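Segmenting head-camera clips of cable coiling: how do I stop the tracker swapping the cord and the hand's shadow?

Robot Learning & Perception > Tooling
Asked by Ketsara Suksawat, 2019-10-09

Hello all! I'm building a small perception pipeline that watches a person tidy up thin cables and cuts the clip into steps: gather, loop, hold, tape, put down. The steps then go to a planner for a two-armed robot. It's the most fun I've had with a project in ages and I'm nearly there, but one part is driving me round the bend.

The set-up is a head camera at 30 frames a second, with a hand keypoint model on top and a colour-and-edge mask for the cord. I run all of it through Irnent, our little labelling tool, which writes one line per frame with the two wrist positions, the cord mask and a guess at the step. My current test set is 1,429 labelled frames, all at the same white table against a plain wall.

Gathering and looping come out beautifully. The trouble starts when the tape comes in. Once both hands close up and the cord and the roll overlap, the cord mask shrinks to nearly nothing, and then the tracker grabs the next dark thing it can find. Sometimes that's the other pair of earphones on the table. Sometimes it's the edge of the television, or the person's shadow on the wall.
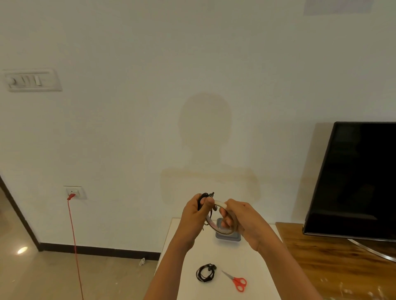 I've tried raising the darkness threshold, which gets rid of the shadow but also loses the thin single strands. I've tried a longer memory in the tracker (up to 61 frames), and then it sticks to the place where the cord used to be. I've also tried masking out everything except the table, but the hands are held well above it, so in the camera's view the cord is mostly against the wall.

Is there a sensible way to keep hold of a cord that is mostly hidden by fingers? Or should I give up on tracking it and infer it from the hands? I'd love to hear from anybody who has done this with string, wire, shoelaces, anything floppy.

Chia-jung Chung

Oh, lovely problem! I spent most of May on something very like it, with thin wire, and I came down firmly on your second idea: let the hands carry the cord.

Once you're sure a hand has closed on the cord, stop asking the tracker where the cord is. Attach it to that hand in your state and leave it attached until you have good evidence of a release. The mask then has a much smaller job, and it's allowed to go to nothing for as long as it likes. Your shadow problem more or less disappears too, as a new cord blob can't be accepted unless it touches a hand or starts from the table.

For the attach test I use three things together:

fingertip gap below a threshold
cord pixels inside the hand box just before closing
hand and cord moving the same way over the last few frames

For release I'm much stricter. The fingers must open AND cord pixels must turn up outside the hand. Either one alone will fool you, especially with loops round the fingers, where the hand can open quite a bit and still be holding everything.

The tape should be its own object with its own attachment. Don't let it share a class with "thing in right hand". The moment worth catching is when a strip has been pulled out towards the cord hand, and that gives you a very nice signal: the tape mask goes from a plain round shape to a round shape with a tail.
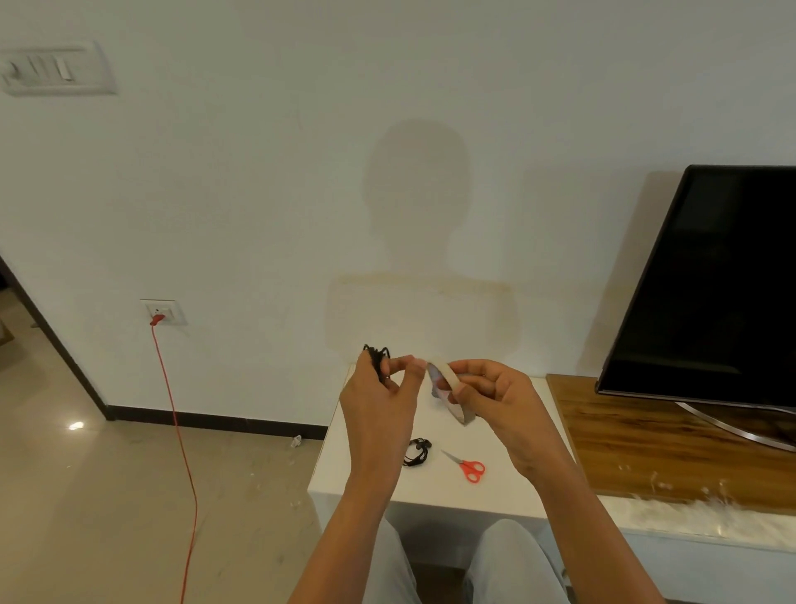 Cord in the left hand, masking tape in the right with a short strip out.

I fit a circle to the roll and look at what's left over. If the leftover bit points at the other hand, I call it "tape start". It's only a few lines of code and it beat my trained classifier, which was a bit humbling but also brilliant.

One warning: clear tape gives you almost no tail to find. With a clear roll I fall back on the distance between the wrists plus the angle of the roll, and I mark those frames as low confidence so that the planner doesn't lean on them.

As for the second pair of earphones, give every cord an ID while it's lying on the table and never let an ID jump. If cord 2 is on the table and cord 1 is in the hand, a blob on the table is cord 2, full stop.

Also have a look at the looping clips with the new state switched on. They're the best place to tune the attach test, because the cord is dark, the wall is pale and the loops round the fingers are big enough to see.

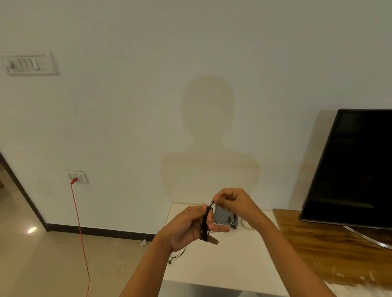
More answers (2)

Marnero

Just train a bigger network? 300 more labelled frames of the taping part would probably sort it. I never bother with rules.

Hulen

I agree with Chia-jung about attaching the cord to the hand, and would add one thing on the shadow. The shadow has soft edges and the cord has hard ones, so instead of moving the darkness threshold, leave it low and check the edge strength along the outline of each blob. Throw out anything blurry. You keep your thin strands that way. Do it at full resolution, though! I shrank my frames first to save time and the single strands went as soft as the shadow did.

It won't help with the television, which has a perfectly crisp edge. For that I'd use width. Nothing in your cord class should be wider than a finger, apart from the bundle itself, and the bundle is in the hand by then.

Comment from Ketsara Suksawat

Thank you both, this is great. I put the attach and release states in last night and the swaps to the shadow have gone completely. The edge check is next. The circle fit works on the beige roll and, as warned, hardly at all on the clear one, so those frames are marked low confidence for now. Marnero, I may still end up labelling the extra 300, but I'd like to see how far the rules get me first.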